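November, late afternoon, Dirkstead workshop

Second go at the beeswax polish, and I'm much happier with this one! Melted 100 g of wax into 200 ml of the Griker turps (slowly, lid off, window open) and it set to something like soft butter. The last lot came out like candle ends — far too much wax.
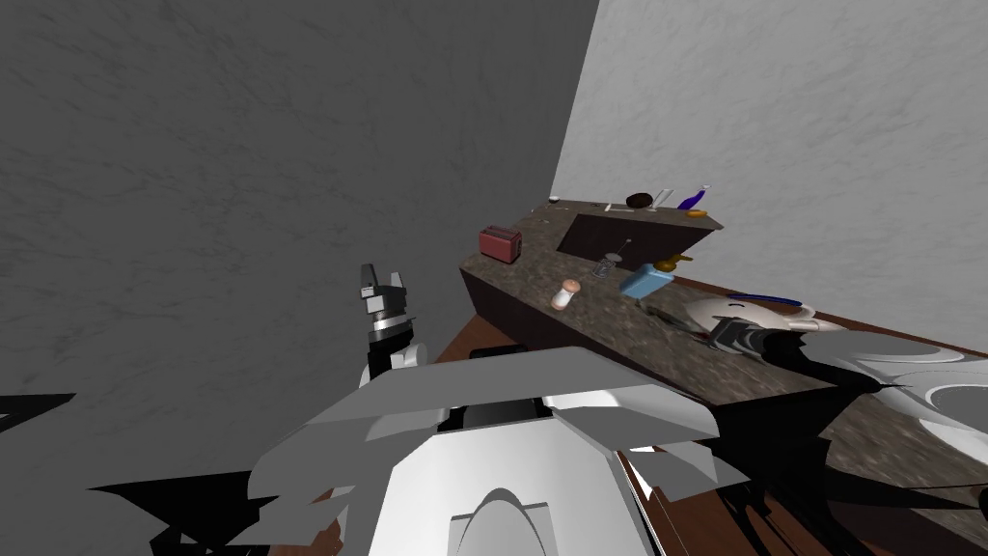
Rubbed a bit into the oak offcut from the Madesau job and left it for 5 hours before buffing. Lovely low sheen, though the end grain drank it up and wants another coat. I'd sanded that end to 3000, so I did expect better of it.

Next time I'll try a spoonful of carnauba. The Khondokar tin is nearly empty, so whoever orders next, please add one.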